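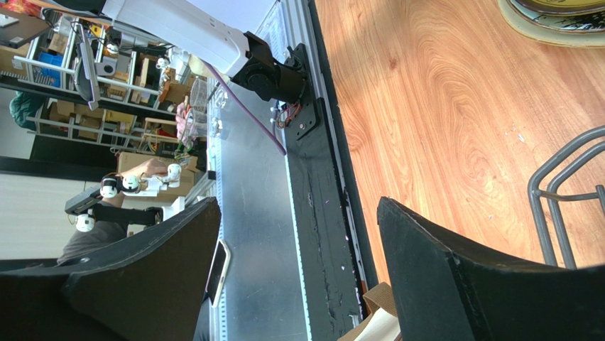
The gripper that would not let go

I promised in my last post to write about the fault we had with the dish arm, so now I do it. January 2019 was a slow month for us, and it was slow mostly for this reason.

For those who are new: I work with a small team on an arm that handles dishes at a rack. It sounds like an easy job until you try it. A plate is thin, it is slippery, and when you hold it by the rim all the weight wants to turn. We call our setup Gidivden, after a joke that is too long to explain here.

The fault was the following. The arm took a plate by the rim, moved it to the place where it should be put down, and the program said "open". The fingers stayed closed. Then the program continued with the next movement, as if the plate was already released, and the arm pulled the plate back with it. The first time it happened, the plate hit the rack and lost a piece of its rim. The second time it was a cup, and the cup did not survive.

I was standing too near the second time. A piece of it landed beside my shoe. I was not hurt, but I wrote it in our safety book the same as if I had been, and I asked that we stop all runs until we understood it.

My first idea was the cable. Bahman Arabzadeh thought it was the software, and we discussed this for longer than was useful. I changed the cable. We did 40 grips without any dish between the fingers and all of them were good. I was very pleased with myself. Then we put a plate in, and on grip number 6 it stuck again.

So the cable was innocent, and the weight of the dish had something to do with it. Adelino Rocha had the patience to sit with the log files, and he found that the motor current was climbing during the hold. The controller was squeezing a little harder every moment, because the plate was slipping by a hair and it wanted to correct this. We had set the current limit to 50 in the settings of the controller (these are its own units, please don't ask me what they mean). In the log of every bad grip I could read 52. At this point the driver protects itself and ignores new commands, also the command to open. It raises a warning flag, and our program never read the flag.

That last part was my mistake. I wrote this piece of the program in July, and I left a comment in it that says "check status later".

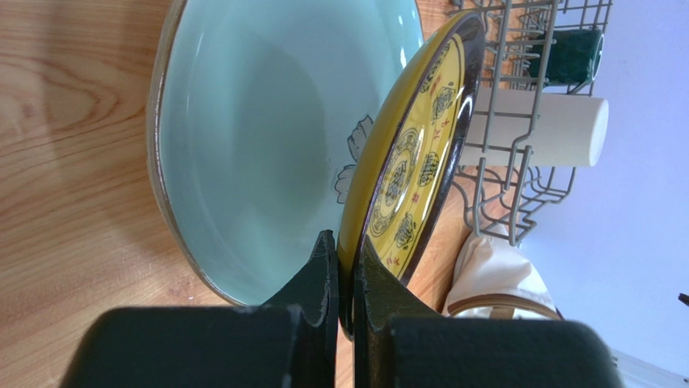
A plate held by its rim in front of the rack, the grip where our trouble began.

What we changed:

The program now reads the flag after each open command. If the fingers don't report that they are open, the arm stays where it is and waits for a person.

The holding force stops growing after a short time. If the plate slips then, it slips — I prefer a slow slip to a thrown plate.

Everybody who is near the arm during a run wears glasses. We had this rule before, but it was written in a place where it was easy to forget.

I also sent the logs to Aksoy, who sold us the driver. They answered politely and asked for the serial number, which is under a plate with four screws that I did not want to open again. I will do it this week.

The fault has not come back so far, but I don't call it solved. The heavy bowls are next, and with these I still don't trust the fingers. If you have seen something similar with your own gripper, please write me in the comments, and tell me which limit you use for holding.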